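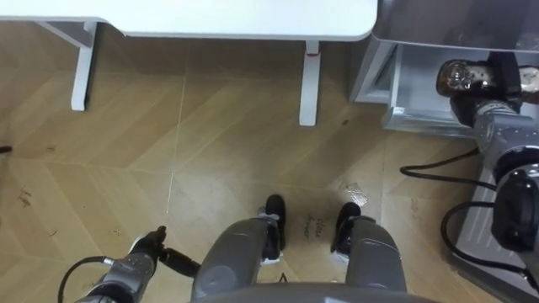

Drawer task at the Trestcombe lab. The task name is written on the floor in marker.

Visits > Student Projects > Trestcombe, October

The student manipulation project at Trestcombe opened its lab for an afternoon in October. I went for the humanoid work, which takes up one room on the ground floor. The rest of the building was showing circuit boards and a wind tunnel, and I skipped both.

The course is run by Luzius Hubmann. Students work in teams of 4, and each team owns one household task for the whole term: it writes the procedure, collects the demonstrations, trains the policy and reports the failures. Tasks are short and named by verb and object. The team I spent the most time with had "close drawer" and worked at a gray metal cabinet next to a white table.

The target for each team is 200 demonstrations. A demonstration is thrown out if the operator pauses too long, if the cabinet shifts on the floor, or if the drawer rebounds after contact. The drawer team had 152 accepted at the time of the visit and expected to finish before the term break. Their log is a plain spreadsheet with one row per attempt, and rejected attempts stay in it with a reason code. I was allowed to read it. The most frequent code was for uneven contact, where one side of the drawer front moves ahead of the other and the rails bind.

Closing a drawer sounds like the easy half of the pair. The students disagreed. Opening gives the gripper a handle to hold, and the grip keeps the hand where it should be. Closing is a push, and a push applied off center produces the binding described above. The team first had the robot push with closed fingers, then tried a light grasp on the drawer front for the first part of the travel. They had not settled on one method.

Standing position was the other open question. The right arm does the reaching, so the feet have to be placed where the arm can follow the drawer to the end of its travel without the body leaning. The students mark positions and task names directly on the floor. The floor is a light herringbone pattern and shows plenty of scuffs.

Software is split in two. Recording and playback run on a package the group calls Lucero, written by earlier classes. Training jobs go through Plosilik, a scheduler shared with another department, and the queue is a common complaint. A team may run 100 evaluation trials per policy, and the results count toward the grade only if the procedure was filed first.

Hubmann gave a short talk at 3 p.m. on grading. Success rate is a small part of the mark. Most of it goes to the written procedure and to whether a second team can repeat the result from that document alone. The drawer team's procedure was handed to a group visiting from Sasel, who asked for the starting drawer extension to be stated in millimeters - it had been given only as "open."

Parking is behind the main building. The lab is signposted from the side entrance only.

Contact | Copyright Trestcombe Visit Reports | Back to top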